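Monday, March 18, 2019
by Emerson Peixoto
Last updated: same evening

Spent most of the day on the budget again. Valdir Guerra wants the equipment list before he goes away, and he wants one number for the year, no ranges. I have 704 dollars left in the small parts line and nothing else I can touch until August.

The printed arm costs us very little to keep going. Servos wear out, the brackets get reprinted when they crack, and the cable ties come in a bag. What I can't get from it is a straight answer on how much it will lift day after day. Vondum quoted a ready-made arm with a gripper and a year of support. Godoy has one for less, but shipping is 123 dollars and the power supply is extra. I wrote both down and then went back to the bench for the afternoon. 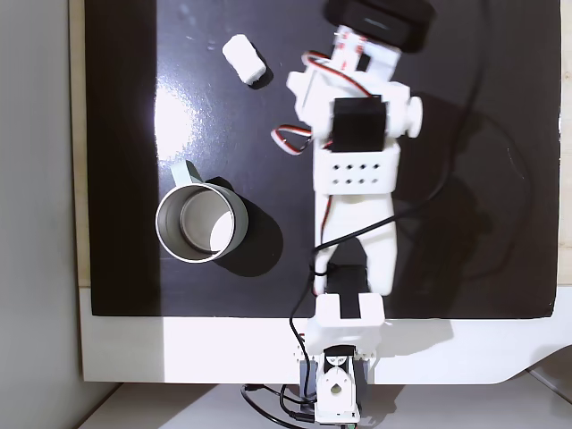

What to buy now

Spare servos first, two for the elbow and two for the base. The elbow takes the most strain, and I don't want to wait on a package every time one goes. Then cable sleeve, because the long black cable sweeping out over the board bothers me. I would also like a matte board. The glossy one throws the ceiling light straight back, and if we add a camera later that will be a problem. Ello has matte sheets in stock.

What can wait

The Vondum arm. I'll put it in for August with a note and let Valdir argue it. Eltorau still hasn't answered about the used one, so I'm leaving it off the list. I'll call them in the morning.

Sent Valdir the draft at five. It was almost 15 lines long and he'll want it shorter.

This site uses cookies. By continuing to read you accept their use.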